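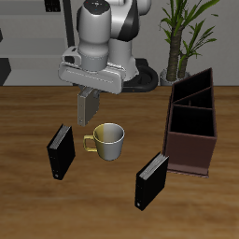

Wood Tabletop Finishes: Frequently Asked Questions

Which finishes does this page cover?
Hardwax oil, oil-modified polyurethane, and water-based polyurethane, as applied to solid and veneered tabletops at the Gullham and Stevport workshops. Outdoor furniture is covered on a separate page.

What grit should I sand to before finishing?
For polyurethane, stop at 180. For hardwax oil, stop at 150 on open-grained species and 180 on maple or cherry. Sanding finer closes the surface and reduces how much oil it takes up. Vacuum first, then wipe with a dry microfiber cloth. Tack cloths leave residue that interferes with water-based products.

How many coats do I need?
Hardwax oil: 2 thin coats. Water-based polyurethane: 5 coats on a table in daily use. Oil-modified polyurethane builds faster, and three coats are normally enough.

Why did my tabletop turn blotchy?
Uneven absorption. Pine, birch, and cherry are the usual offenders. Apply a washcoat of dewaxed shellac, let it dry, and scuff lightly before staining. Once stain has been applied, the only full correction is to sand back to bare wood.

Can I put water-based polyurethane over an oil stain?
Yes, once the stain has cured. Allow 72 hours at room temperature, longer in a damp basement. If a white rag picks up color, wait another day.

How do I tell which finish is on an older table?
Test under the apron or in another hidden spot. Denatured alcohol softens shellac. Lacquer thinner softens lacquer and may wrinkle some varnishes. If neither has any effect, assume a cured polyurethane or a factory catalyzed finish.
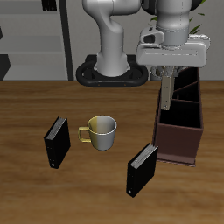
Divided organizer box on a wooden tabletop.

Will boxes, trays, and lamps mark the surface?
They can, during the cure period. A finish that is dry to the touch is still soft underneath. Keep objects off for seven days with water-based products and 14 days with oils. After that, use felt pads. Avoid rubber and soft vinyl feet permanently — plasticizers migrate into the film and leave a tacky ring.

How do I remove a white ring?
White rings are moisture trapped in the finish. Leave the table alone for a day or two first, as many fade. If the ring remains, rub with mineral oil on a soft cloth. Black rings are in the wood itself and call for oxalic acid after stripping.

Do you sell sample boards?
Yes. Order item 1023 from the Clandham counter. The set has one board per finish, on white oak. Boards in walnut are item 151 and ship from Stevport on Wednesday.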